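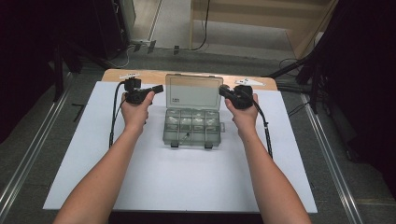 Gurkbridge Robotics Club: the box term

Our project since November has been to teach a robot called Drumari to tidy a parts organiser. It sounded easy when Pongsak Siriwan wrote it on the whiteboard. Before the robot gets a go, a member has to do the job by hand with a pair of grippers, over and over, and we are now on 127 recorded goes. Of these, 65 are fit to use. The rest are mostly people dropping things and saying sorry to a box.

Vial practice. Small, round and keen to roll, so naturally it was voted the first thing to learn. Thongdee holds the club record and mentions it most weeks.
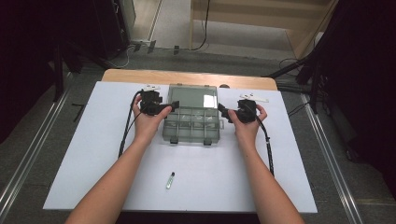 Do I need to know how to code before I join?

Not at all. Half the club came for the grippers and picked up the code later, some of them under protest.

Lids are next on the list. Opening one takes a person no thought whatsoever, and took us two meetings and a long argument over which hand should go first. Druker wanted the left. We went with the left - it was getting late.

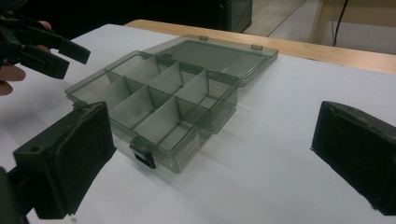
Lid open, compartments empty, grippers at the ready.

Next meeting is Tuesday, January 11, 2022, in the usual room. New members welcome, steady hands especially.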